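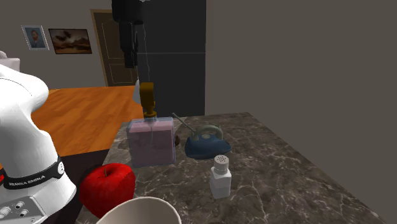
What Is Written on a Gravestone?

When a person dies, the family often chooses a stone for the grave. On this stone there are words. Usually you find the name of the person, the year of birth and the year of death. Sometimes there is also a short sentence. This sentence has a special name. It is called an epitaph. You say it like this: EP-i-taf.

The word comes from old Greek, and it means "on the tomb".

Why are epitaphs so short?

To cut letters in stone is slow work, and every letter costs money. So people think a long time and then use few words. "She loved the sea" is an epitaph. "Beloved grandfather" is one too. Some families take a line from a song or from a holy book, and other families want only the name. Both are fine.

In the old cemetery of Skivetti there are 173 stones. The oldest ones are hard to read, as rain and wind have rubbed the letters for a very long time. In the new part, the letters are deeper and you can read them easily, even when you are small and stand on the path.

What do the little pictures mean?

Many stones have a picture cut into them. A dove often means peace. An anchor can mean hope, or it can tell you that the person was a sailor. A book may be for a teacher – or for somebody who liked very much to read. On the stone of the Ozoliņš family there is an oak leaf, and under it only two words: "Still here."

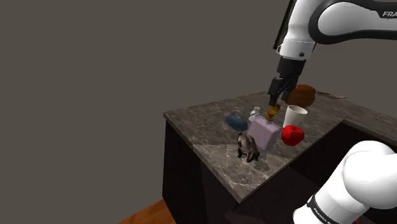
Can an epitaph be funny?

Some of them are. If a person made jokes all his life, the family may choose a joke for the stone, so that visitors will smile and remember him. But it is the family who decides, or the person himself, if he wrote down his wish before he died.

How to behave when you visit

Walk on the paths and speak softly. Do not climb on the stones, because old ones can fall. You may read the words aloud if no one is praying near you. If a word is difficult, write it in a notebook and ask an adult at home. And if you feel sad, you can say it. Adults feel sad there also.

Text: Aurel Anghel, July 2023

© Skivetti Children's Pages | Contact | Back to top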